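Notes for the folding talk – Orkville library, upstairs room. Slides are plain, so most of this has to come out of my mouth. Slow down!

**Before I start**

Get the table pulled forward so the back row can see my hands. Pile of shirts on the left, nothing on the right. Water bottle on the floor this time.

**Slide 1: title**

Hi everyone, thanks for coming up all those stairs. I'm going to talk for 40 minutes about folding knitwear and T-shirts, and I am very happy about it. I've wanted to give this talk since I ran the laundry room at the Lusley guesthouse, where we had 12 bedrooms and one long table, and where I learned nearly everything I know about cloth.

Ask: who folds the day the wash is done? Who has a chair? (Everyone has a chair. Wait for the laugh, then own up to mine.)

**Slide 2: the count**

One July I kept a tally on the wall by the dryer. We folded 1,484 pieces that month, and 1,039 of them were knit. I mean T-shirts, sweatshirts, jersey pillowcases, leggings, all the stretchy stuff. Sheets get the attention because they're big and people fight with them, but most of what goes through your hands at home is knit too.

So if you only get better at one thing tonight, get better at knits.

**Slide 3: what knit does**

Pass the two swatches around now. One woven, one jersey. Ask people to pull each one sideways.

- Woven cloth holds a line. You crease it and the crease stays where you put it.
- Knit is made of loops. It gives, it slides, and it rolls at a cut edge.
- Pick a knit up by one point and its own weight pulls it longer. Pick it up by two points and it sags between them.

I love this about it. A sweatshirt has so much movement in it, and once you know which way it wants to go you can let gravity do half the work. Hold up the big green one and let it swing. Don't rush this part, it's the bit people remembered at the last talk.

**Slide 4: the hem**

Okay, the hem is my favorite part of any shirt and I could do the whole evening on it. It's a double layer, so it's heavier than the cloth next to it, and it's stitched, so it stretches differently. When a shirt comes out of the basket in a heap, the hem is nearly always where the trouble is. It tucks under itself, it gathers, it makes a little lip. Then you fold over the top of that and you get a lump you can feel through four layers.

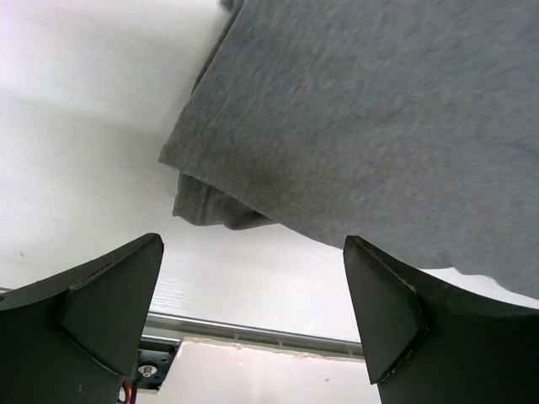 *Slide 4. Gray knit, hem bunched and drooping along the left side.*

Leave this one up for a while. Point to the folded, gathered bit on the left and ask what they'd do first. Someone will say "shake it," and shaking is good! But a shake only opens up the big folds. A gathered hem needs fingers.

Then demo, with the plain shirt from the top of the pile:

1. Find one end of the hem, at the side seam.
2. Pinch it with your left hand, thumb on the outside.
3. Run your right hand along the edge to the other seam, letting the cloth slide through.
4. Give it one small tug, and lay it down.

Do it twice. The second time, don't talk. People pick up the speed from watching and I always chatter over it.

Point out the soft gray mottling too if anyone asks about color. Heathered cloth is very kind to you. Small creases get lost in the light and dark patches. A solid navy shirt shows every one.

**Slide 5: the two-line fold**

Face down, sleeves in, sides to the middle, then up from the hem in thirds. Most people know it. The change I'd make is where you start: smooth from the hem toward the collar. The hem is the straightest edge on the shirt, so if that's flat and square the rest tends to follow it.

For sweatshirts, go in half instead of thirds. The cuffs and the bottom band are thick and a third fold makes a brick. Mention hoodies here, hood folded down onto the back before anything else. (If somebody brings up rolling, say yes, rolling is great for travel, and move on or we'll be here till nine.)

**Slide 6: where to put your hands**

I was taught a way of doing this at Tuvusis, the little alterations shop where I did Saturdays – two fingers and a thumb, no grabbing. A fistful of jersey gives you a fistful of wrinkles. A light pinch near a seam holds just as well, and the seam takes the strain so the cloth doesn't get pulled out of shape.

Shoulders are the other place to be gentle. Wet sweaters most of all. Carry them from underneath with both arms, like a sleeping cat.

**Slide 7: the drawer**

Stand them up or lay them flat, I really don't mind. I stand T-shirts and stack sweatshirts. What matters is that the folded edge faces you, so you can pull one out without dragging its neighbor along.

Show the drawer box. Let someone from the front row take out a shirt from the middle. It works almost every time.

**Hands-on, 15 minutes**

Everybody takes two shirts. Ask them to scrunch the first one up well before they begin, properly scrunch it, hem and all. Walk around. Left-handed people swap the pinch hand, remember to say so out loud.

Common questions:

- *Should I iron T-shirts?* Only if you enjoy it. Smoothing them flat while they're still a bit warm does most of it.
- *My hems flip up after washing.* Tug them flat while damp and dry them that way. If they've been flipping for years they may keep doing it.
- *How long does a pile take?* My own best is 200 pieces in an afternoon with the radio on. A normal home load is a couple of songs.
- *Folding boards?* Fine for kids, and kids adore them. I find them slow.

**Slide 8: thanks**

Handout is on the chair by the door. The Moldovan linen towels on the side table are for looking at and touching, please do, they're gorgeous, but I need them all back.

Pack swatches FIRST. I left the jersey one behind last time.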